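Chapter 4: Finding Things Before You Reach for Them

If you have made it through the first three chapters, well done, and do pour yourself a coffee, as we are going to slow down a little. Our planner can already move an arm from one pose to another. Now we want it to know where to go, and for that the software needs eyes (and some patience from you!).
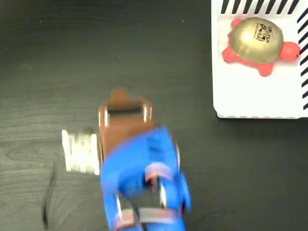
Why does the planner need a time stamp with every object pose?
The arm may have moved between the moment of capture and the moment of planning, and the stamp lets the software match each pose to the right joint readings.

We will build our pose finder in Skivon, one small piece at a time.

54 comments | 417 shares
We use cookies to improve your reading experience. Accept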